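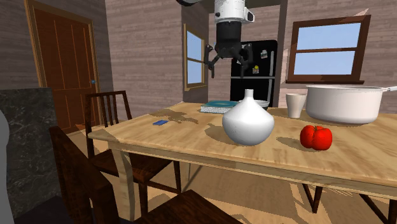

*Dining table, left end, with the white vase.*

**Pale table, finish failing in patches: oil again or switch to waterborne?**

**quartersawn_kd** wrote:

Table is 1,720 mm long, sold as solid ash, factory finished with something the paperwork calls "natural oil." No product name. After three years the center of the top has gone dull and picks up rings from anything left on it for ten minutes. The ends are fine.

I want to keep the color. The streaks in the grain are the reason we bought it, and everything I've put on pale wood in the past has turned it the color of weak tea.

Options as I see them:

1. Clean, scuff, and recoat with Sotau hardwax oil (the one with a little white pigment).
2. Sand to bare wood and spray or roll Bramik waterborne, two-part, matte.
3. Leave it alone and buy placemats.

Test boards so far are ash offcuts from Gillholm. Sotau went on at one thin coat, buffed off after 20 minutes. Color is close. Water left overnight made a faint mark that faded by the next evening.

---

**mineral_spirit** wrote:

Option 2, if you really can get to bare wood. Two-part waterborne matte is the only thing on your list that shrugs off a wet glass. It stays close to the dry color of the wood, which on ash can look slightly cold.

Recoating over an unknown oil is a gamble. If there's silicone in whatever you've been cleaning it with you'll get fisheyes from the waterborne and slow cure from the oil.

---

**hideglue_and_regret** wrote:

Disagree. A film finish on a family table is a countdown. It looks perfect until somebody drags a casserole across it, then you have a white scratch through the film and no way to blend it. Oil you can fix on a Saturday morning with a pad and a rag.

OP, what grit did you stop at on the test boards? That matters more than the brand.

---

**quartersawn_kd** wrote:

Stopped at 400 on the first pair. 180 on the second pair, not coated yet.

Cleaner has been dish soap and water. No polish, no sprays. I can't speak for the previous three years of guests. 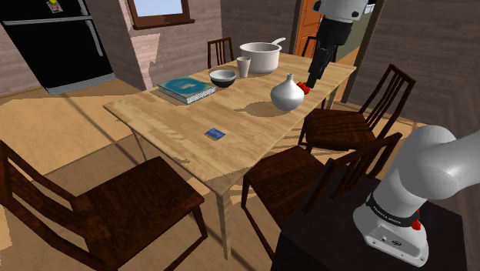 *Same table, long view, with the book, the small bowl, the cup and the large white saucepan on it.*

The load on it is ordinary. Pans do land on the wood sometimes, whatever the house rule says. So heat resistance counts, and so does being able to spot repair near the back edge without redoing the full top.

---

**hideglue_and_regret** wrote:

400 is too fine for hardwax. You've closed the surface and the oil has very little to get into. The Sotau can says 120 to 150 for floors, and I stop at 180 on furniture. Coat your second pair and repeat the water test side by side. I'd expect the 180 boards to mark less.

---

**platen_press** wrote:

I take ash to 2,000 before oil and have never had a complaint. Feels like glass.

---

**mineral_spirit** wrote:

Feels like glass and behaves like bare wood after a month. Fine for a jewelry box.

---

**platen_press** wrote:

It's a burnished surface and liquid beads on it. I've got a coffee table done this way that is six years old.

---

**hideglue_and_regret** wrote:

Beading tells you about the top few microns. Leave a wet glass on it for eight hours and report back. Also, on a ring-porous wood like ash the pores are open at any grit you pick. You're polishing the latewood and packing dust into the earlywood.

---

**veneer_saw** (2,401 posts) wrote:

Two things missing from this thread.

First, find out whether the top is solid all the way through. "Solid" on sales paperwork can mean a thick face on a core. Look at an end from underneath. If the growth rings on the end grain line up with the figure on the face, it's solid and you can sand. If they don't, stay off the coarse grits until you know the thickness.

Second, whatever you do to the top, look at the underside. Stripping one face and putting a tight film on it while the other face has a tired coat of oil gives you uneven moisture exchange. On a wide top that may show up as cup by the end of the heating season. One coat underneath is usually plenty.

---

**mineral_spirit** wrote:

Agree on the underside in principle, although I think it gets oversold. Most cupping I see comes from tops screwed down hard to the apron with round holes. Check that the fasteners let the boards move across the width.

---

**quartersawn_kd** wrote:

Checked. Rings line up at both ends, so solid. Fasteners are metal figure-eights, and two of them were tight enough to have bitten into the apron. Backed them off a quarter turn.

Water test on the 180 boards, eight hours under a wet glass: fainter mark than the 400 boards, gone by lunch. Bramik board: no mark. Bramik board does look gray next to the others, and I don't love it.

---

**hideglue_and_regret** wrote:

Then you have your answer. Sotau at 180, two thin coats, a full day between them, and keep water off it for a week.

---

**mineral_spirit** wrote:

Or tint the Bramik. A few drops of amber in the first coat takes the gray out. Abdelaziz sells a waterborne dye that mixes in without separating. Do the heat test before you commit either way: mug of boiling water, straight on the board, 15 minutes.

---

**quartersawn_kd** wrote:

Ordered the dye. Heat test tonight on all three, plus one board with a single coat of the Sotau over the old finish from a strip on the underside. Will post results in July when the top is off and I have somewhere to put it.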